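How to record good demonstrations with two robot arms: taking clothes from a bin

By Menaka Wijesinghe

This guide is for the people who will record laundry demonstrations at the Seltancombe workshop. It is also useful if you build a similar table at home and you never drove an arm by remote control before. I explain the steps in the order in which I do them myself. I assume your arms are already mounted and the Kilteo control program is open.

What you need

Two follower arms with parallel grippers, two leader arms which you hold in your hands, a table which does not shake, one bin, and a pile of clothes. The clothes should be different from each other. If you record only one kind of towel, the robot learns one kind of towel. I like to have something thick, something thin, something with a pattern and something black, as black cloth is the hardest for the cameras.

Step 1. Put the arms at rest

Move both leader arms to the rest position before you switch on the followers. When the leader and the follower do not agree, the follower will jump to the place of the leader, and it can hit the table. Keep your hair and your sleeves away. The stop button must be near your foot or near a second person.

Step 2. Fill the bin

Do not fold the clothes. Drop them in as they come. Before each new episode take everything out and drop it again, so the top item is not always the same one. My colleague Dinesh Patwary forgot this during his first days in August, and in 50 episodes the same towel was on top. We had to delete all of them.

Step 3. Check every camera

Look at each camera view on the screen before you start. The wrist view must show the tips of both fingers. A side view may be very near the cloth and it can still be useful, because it gives the weave and the folds. But please do not let every view be so near.

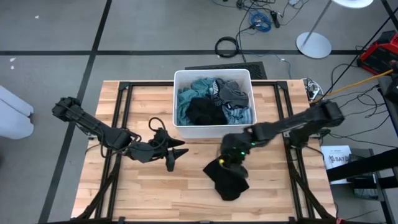
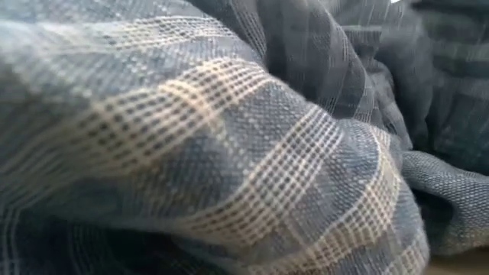
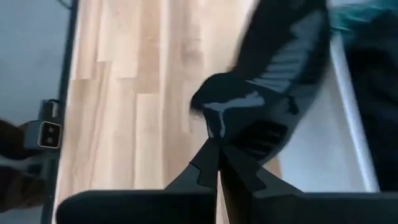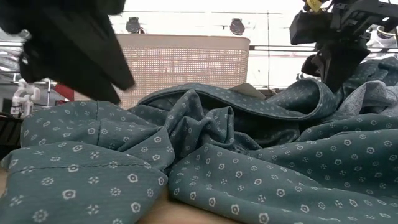
Step 4. Take hold of one item

Open the gripper fully before you go down. Come from above and slowly – the last few centimeters are the important ones. Look for a fold which stands up and close the fingers on it. A flat part of the cloth is difficult to pinch, and you will only push it away. Close until you feel the cloth is held, then wait a short moment before you lift. This small wait helps the training later, for the model can see clearly where the grasp ends and where the lift begins.

If two items come up together, do not shake the arm. Lower them, open, and try again at another fold. A correction like this is good to keep in the recording. The robot must learn also how to repair a mistake.

Step 5. Lift over the edge and put down

Lift higher than you think is necessary. Long clothes hang down and catch on the rim of the bin. Move to the free part of the table and lower the item until the end of it touches the wood, then continue lowering while you move a little to the side. In this way the cloth lies down more open and the next step is easier.

While one arm works, keep the other arm quiet and out of the way. Beginners often let the second hand fall, and then the second arm makes strange small movements. These go into the data too.

Step 6. Save or delete

After each episode the program asks if you want to save. Decide at once. I delete the episode when:
the arm hit the bin hard
I stopped for a long time to think
a person reached in to help
one camera froze

I save it when the grasp was missed one time but I recovered in a calm way.

Step 7. Write the note

Write the item, which arm you used, and your initials in the sheet. Nusrat Marikar checks the notes against the recordings every week, and an empty line means she must watch the whole episode again.

How many do you need?

For our first model we recorded 487 episodes and it could pick the towels but it was poor with socks. Now we have 3,550 and socks are much better. Your number can be different. I advise to record in short sessions, and to change the operator after 11 episodes. Tired hands make jerky movements and you do not notice it yourself.

Common problems

The gripper closes but the cloth slides out: the finger pads are dusty. Wipe them with a damp cloth and let them dry.

The follower is late behind your hand: close other programs on the computer, and look if the cable of the leader is pushed in completely.

The arm is warm and weak: switch off the torque and have a tea. Do not continue by force.

Folding with two arms needs different habits of the hands, and Shiuli Majumder is writing a separate page for it.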